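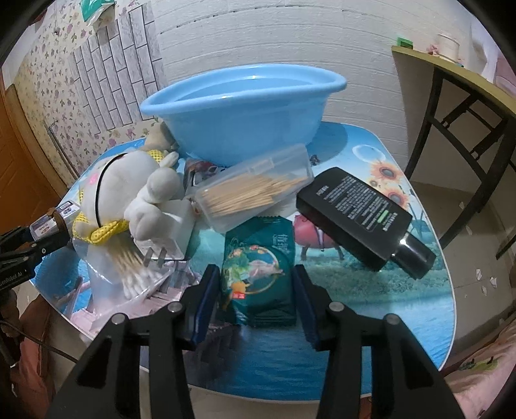
I have a confession to make before we get to the nice bit with the wax. For years I thought candle making was something other people did, people with a spare room and matching jars and a label maker. My own efforts at craft mostly ended up in a drawer. Then last winter my sister gave me a bag of soy wax flakes and a packet of wicks, and I've hardly bought a candle since!

So, teacup candles. You've seen them on market stalls at silly prices, and the lovely thing is that the cup does nearly all the work for you. I get mine from the charity shops in Jisley, where a cup that has lost its saucer goes for next to nothing (the saucers without cups are a different matter, I have a tower of those and no plan). Look for a cup that's fairly wide and not too tall, with no cracks. Tap it with your fingernail and it should ring. If it makes a dull little thud, put it back, however pretty the roses are.

A word on wax. I started with Fidow flakes, which melt quickly and smell of nothing at all, and I've stuck with them. A 500 gram bag will fill several ordinary teacups, and you can melt it in an old jug standing in a pan of gently simmering water. Please don't wander off while it's melting. I did once, to answer the door, and stood there chatting about the bins while my kitchen window steamed up completely. No harm done, but I've been very strict with myself ever since.

Wicks are where most people come unstuck, me included. Too thin and the flame drowns in its own puddle; too thick and you get black smoke up the wall. The Ustora wicks come ready waxed with a little metal foot on the end, and the packet tells you which width of container each size suits. Measure across the top of your cup and believe the packet. I stick the foot down with a blob of melted wax, then lay two pencils across the rim to hold the wick upright between them.
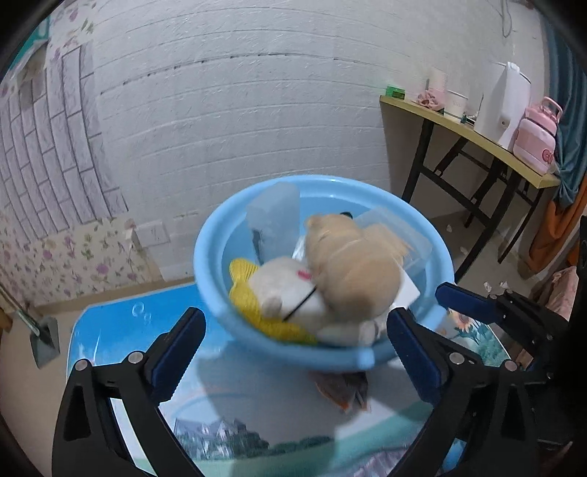 Let the melted wax cool a bit before you add any scent. I used to tip the oil in straight off the heat and then wonder why my lavender candles smelt of warm nothing. Stir it slowly for a minute or two, no frothing, and pour it in one go, stopping a finger's width below the rim. Then leave it alone. I mean it! Overnight at least, somewhere without a draught, and no prodding the top to see if it's gone hard. Mine all had fingerprints in them the first Christmas.

If the top sinks or goes lumpy round the wick, a quick blast with a hairdryer smooths it over beautifully. If there's a proper hole, save a spoonful of wax and top it up.

I took a batch to the Kartha craft fair this November and shared a table with Hazel Villanueva, who makes the most gorgeous pressed flower cards. Her trick, which I've stolen with her blessing, is to wrap each cup in brown paper with the handle poking out, so people know what they're getting. I sold 12 and gave two away, and came home with a set of her cards and a very large slice of somebody's ginger cake. One lady wanted to know if she could drink out of the cup afterwards. I told her I wouldn't, and that mine live on as homes for paper clips and hair grips once the wax is washed out with hot soapy water (wipe out as much as you can with kitchen roll first, or you'll be calling a plumber).

Next on my list is a big old soup tureen with three wicks, which I've been putting off since the summer. It'll swallow a frightening amount of wax, and I can't decide between orange and clove or just plain. If any of you have tried one that size, do write in and tell me how far apart you put the wicks.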